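Pidetel - Atención al cliente
Incidencia 1000-222
Asunto: El teléfono fijo se queda mudo y el wifi no llega a la habitación del fondo
Estado: Cerrada
Abierta por: Eyvindur Ásgeirsdóttir
Fecha de apertura: 22 de abril de 2019

Mensaje del cliente

Buenas tardes, y gracias de antemano por la paciencia, que ya sé que me enrollo escribiendo. Llevo con ustedes desde junio del año pasado y hasta ahora no había tenido ni una queja, al contrario, a mis vecinos les he hablado maravillas. Lo que me pasa son dos cosas y no sé si van juntas. La primera es que el teléfono fijo (un Nollivetti de los de sobremesa, que le tengo mucho cariño) se queda mudo a ratos: lo descuelgo y no hay tono, ni zumbido, ni nada. La segunda es que el wifi, que en el salón va de maravilla, en la habitación del fondo se cae cada dos por tres, sobre todo por la noche, cuando mi madre quiere hacer su videollamada con mi tía.

El router es el Mitsotakis-Vlachou que me mandaron con el alta. Está en el recibidor, encima del zapatero, con las luces verdes salvo la del teléfono, que parpadea en naranja cuando le da. Ya lo he apagado y encendido unas cuantas veces. También he cambiado el cable del teléfono por otro que tenía en un cajón, y todo sigue igual.

Tengo el colchón de pie contra la pared, y en esa pared no hay toma de teléfono; la única de toda la casa está en el recibidor. 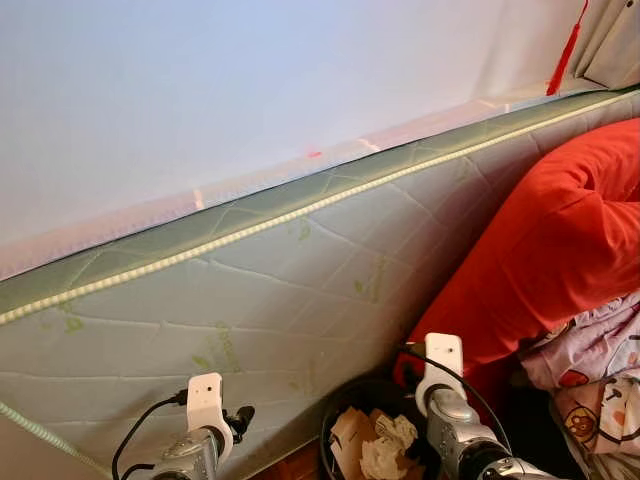
Primera respuesta de soporte

Hola, Eyvindur:

Muchísimas gracias por escribirnos y por contarlo con tanto detalle, de verdad que así se trabaja mucho mejor. Y no se preocupe por enrollarse, que aquí nos gusta leer.

Hemos mirado su línea desde la central y la fibra llega bien, con una potencia correcta y sin cortes registrados en los últimos 7 días. Lo que sí vemos es que el router pierde el registro de la línea de voz y tarda un buen rato en recuperarlo. Eso cuadra con la luz naranja que nos comenta y con que se quede sin tono. Vamos a pedirle unas pruebas, sin prisa ninguna:

1. Compruebe que el teléfono está enchufado en la boca Tel 1 del router y no en la Tel 2, que está justo al lado y se confunde con mucha facilidad.

2. Entre en la página de configuración del router y mire la versión del programa interno. Sale en la pestaña Sistema, abajo del todo.

3. Díganos si tiene algún otro aparato que reparta wifi en casa, como un repetidor o un adaptador de los que van por el enchufe.

4. Cuando vuelva a quedarse mudo, no reinicie todavía. Apunte la hora y mándenosla, y así podremos buscar ese momento en nuestro registro.

Un saludo muy cordial y quedamos pendientes.

Mensaje del cliente

¡Hola otra vez! Qué amables, da gusto. Voy por orden, que si no me pierdo.

El teléfono estaba en Tel 1, eso lo había hecho bien. La versión que me sale es la 6.222, lo he copiado tal cual. Y sí, tengo un repetidor Broltusano en el pasillo, que me lo regalaron y lo enchufé sin leer el librito. No se me había ocurrido mencionarlo porque lleva meses ahí y ni lo veo ya cuando paso.

Anoche se quedó mudo a las 22:20 y esta vez me aguanté las ganas de reiniciar. Volvió él solo bastante después, yo ya estaba cenando. La tableta de mi madre se desconectó también, aunque no sabría decirles si fue en el mismo momento. Ella la usa en la habitación, entre la cama y el sofá, y es donde peor va.

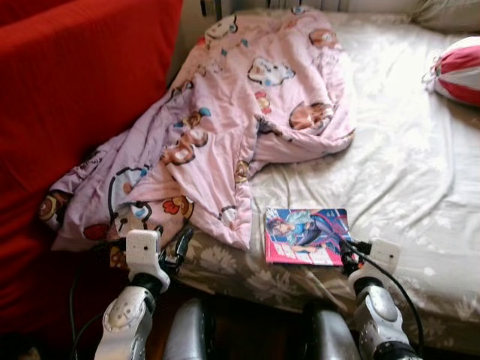 Foto adjunta 2: la cama y el sofá rojo, la zona con mala cobertura.

Segunda respuesta de soporte

Hola, Eyvindur:

Gracias por aguantar sin reiniciar, que sabemos que cuesta. La hora coincide con una pérdida de registro que tenemos anotada, así que ya podemos decirle algo con más seguridad.

La versión 6.222 tiene un fallo conocido con la línea de voz: cuando otro aparato de la red pide la misma dirección que usa el router para el teléfono, la llamada se queda sin ruta. El repetidor venía configurado para repartir direcciones por su cuenta, y al juntarse las dos cosas pasa lo que usted nos describe. Le hemos enviado la actualización a distancia y el router se reiniciará solo esta madrugada.

En el repetidor hay que desactivar el servidor DHCP (menú Red, apartado Avanzado) y guardar los cambios. Pruebe después a pasarlo del enchufe del pasillo a uno más cercano a la puerta de la habitación, y procure que no quede detrás de un mueble.

Mensaje del cliente

Pues ya está hecho. Lo del DHCP me costó encontrarlo porque el menú me salía en inglés, pero di con él. Desde entonces la luz del teléfono sigue verde y no he vuelto a quedarme sin tono. Mi madre habló anoche con mi tía hasta que se le acabó la batería a la tableta, y eso ya no es culpa de ustedes. Un abrazo para todo el equipo.

Nota de cierre

Línea de voz estable tras la actualización. Repetidor sin DHCP. Se cierra con la conformidad del cliente. Si reaparece la luz naranja, responder a este mismo hilo para reabrir la incidencia.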